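Quiénes somos

Seltuno es una entidad independiente dedicada a la elaboración de normas de buena práctica para la robótica doméstica. Redacta guías, revisa protocolos de ensayo y asesora a fabricantes y laboratorios que desarrollan brazos manipuladores para la vivienda.

La dirección técnica corresponde a Kerttu Mustonen; el área de verificación, a Widad Bitar. Ambas responden ante un consejo en el que están representados los laboratorios asociados, entre ellos Laaksonen y Lundeck.

Nuestro documento de referencia, la Guía Grornel, reúne 242 requisitos sobre velocidad, fuerza de agarre, distancias de aproximación y registro de incidencias. La edición vigente se aprobó el 23 jul 2025 y se revisa cada mes de noviembre.

Toda tarea se evalúa primero en simulación – cocina, fregadero, cestas y objetos de uso corriente – y solo después se autoriza su ensayo físico.
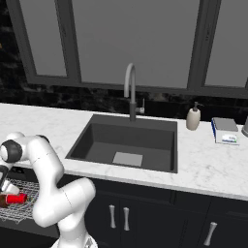 El expediente de cada tarea consta de 2 partes: la declaración de límites, firmada por el laboratorio, y el informe de verificación, que emite nuestro personal. Sin ambas no se concede la conformidad. El archivo, a cargo de Eetu Räsänen, conserva unos 3.000 informes, disponibles para consulta previa solicitud escrita.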